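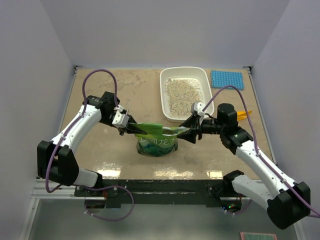

What did the packing work cover between the last report and the end of March?
It covered the filling, closing and checking of bagged dry goods at the Clirlow site, together with a first review of how printed bags hold their shape once opened.

Progress report to the Hegde Fund
Project: Brarnine Packing Improvement
Submitted by: Katherine Sánchez, Project Lead

1. Work completed
The team handled 567 bags during the period. Of these, 117 were set aside for closer inspection of the top edge, where folds and uneven openings have been the main source of rejected packs. Green plastic bags with Chinese lettering on the front were included for the first time. Zoia Kushnir has revised the inspection sheet to record the condition of the opening separately from that of the base.

2. Findings to date
Bags that bulge at the base stand well on the table but are harder to close evenly. Lettering and printed designs are often hidden by folds, and labels can be misread at the checking stage. Matvii Shevchuk recommends that staff smooth the front of each bag before it is logged.

3. Budget
Spending remains within the approved amount. The order for replacement bags from Stenus was delayed, and 40 percent of the materials line is still unspent. We request permission to carry this sum into the next period.

4. Next steps
Training on the revised sheet will be given to three members of staff in April. Radymyr Horobets will forward the complete inspection records with the next report.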